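Renting vs. buying a carpet cleaner

npalffy_g
Rental is 133 for a weekend once you add the soap. A Sukik upright is 589 new. We have two dogs and I'd clean maybe every June and again before the holidays.

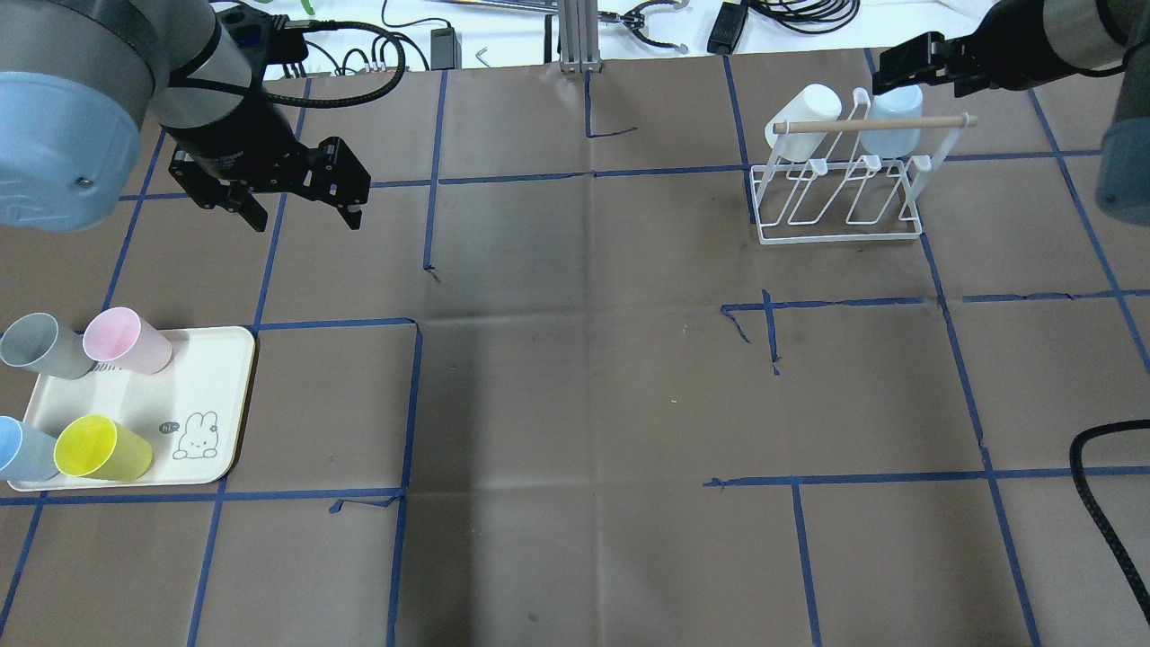 Has anyone owned one long enough to say if the purchase pays off?

Jirayu N.
Bought mine six years ago. Still works. The brushes wear down, but you can order them. I'd buy.

emese_ny
Disagree. The rental units pull a lot more water out of the pad. With a home machine my hallway took two days to dry and it smelled the whole time.

Jirayu N.
You probably used too much water. Do two dry passes for every wet one.

emese_ny
I did three. It's the suction — the small motors don't have it.

lucian_op
Check used listings first. I got a Trosix with almost no wear on it and spent far less than 600. Rinse the tank before you try it, old soap foams like crazy.

npalffy_g
Thanks. Going to rent once and look at used ones after that.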